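Print this page | E-mail this page

Cliseck Public Library
Preparing Donated Jigsaw Puzzles and Games for the Lending Shelf

The following instructions apply to all jigsaw puzzles, card games and board games donated to the Cliseck Public Library or to its branch at Fulta. They replace the sheet issued to both locations last November. Staff at the Nanayakkara Reading Room should continue to use their own intake form but should follow the same steps for checking and labeling.

Before you begin

Set aside a clean, well-lit table. You will need a soft dry cloth, a pencil, a roll of clear book tape, zip bags in two sizes, blank spine labels and the intake log. Do not use household cleaning sprays on printed cardboard. They lift the ink and leave the surface sticky.

Accept only items that arrive in their own box. Loose pieces in bags may be offered to the craft program.

Step 1. Inspect the box

Open the box and smell it. Items with an odor of smoke or mildew cannot be lent and must not be stored near other stock. Check the inside corners for silverfish and for gray or black spotting. If either is found, seal the item in a bag, mark it "Withdrawn" and enter it in the log.

Split corners are not a reason for refusal. Tape them from the inside first, press flat, and then run a single strip along the outside. Trim the tape at the edge of the lid so that the lid still closes fully.

Step 2. Check the contents

For games, compare the contents with the list printed in the rules. If the rules are missing, many publishers supply a copy on request, and one should be obtained before the game goes on the shelf. Dice, counters and pawns of ordinary size may be replaced from the spares drawer. Cards may not be replaced, as a card with a different back can be recognized during play.

Jigsaw puzzles of 371 pieces or fewer are to be counted by hand. Work in groups of ten on a tray with a raised edge. Puzzles of up to 1,000 pieces are counted by weight, using the scale in the workroom and the method posted beside it. Larger puzzles should be passed to the Fulta branch, which has a table where they can be left assembled overnight.

A puzzle with one or two missing pieces may still be lent. State the number missing on the inside of the lid, in pencil, and repeat it in the catalog note. A puzzle with 3 or more missing pieces is to be withdrawn.

Step 3. Clean

Wipe the box and any plastic parts with the dry cloth. Marks on coated boxes can usually be removed with a cloth that has been barely dampened with plain water, followed at once by a dry one. Allow the box to stand open for an hour before it is packed again. Wooden pieces should be wiped with the grain and never soaked.

Step 4. Bag and label

Place small parts in zip bags and press out the air. Each bag is to carry the item number in pencil on a paper slip. Attach the spine label to the short side of the box, with the lower edge of the label even with the bottom of the box. Do not cover the title, the age range or the number of players.

Step 5. Enter the item in the catalog

Record the title, publisher, number of pieces or players, condition and any missing parts. Select the loan type "Prurkano" for every puzzle and game, so that the item can be returned at either location. The standard loan is 8 days and may be renewed once at the desk or by telephone. Items in this group cannot be placed in the outdoor return slot.

When the record has been saved, put the item on the lower shelf of the workroom cart. Boxes should be stored flat, with no more than four in a stack and the largest at the bottom. 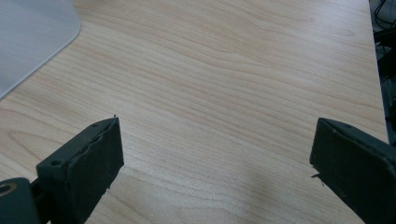
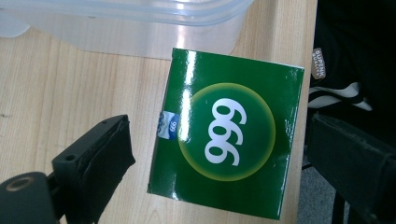
The pale wood tabletop; in the second view, a green box marked "999."

A comment received from the Fulta branch asks that the note on missing pieces also be written on the outside of the box, as borrowers seldom look under the lid until they are home. The branch has been doing this on a small removable sticker and reports fewer complaints at the desk. The change is under review, and until a decision is made either practice may be followed.

We use cookies to remember your display settings. By continuing to use this site you accept their use.

Contact the Library | © Cliseck Public Library | Back to top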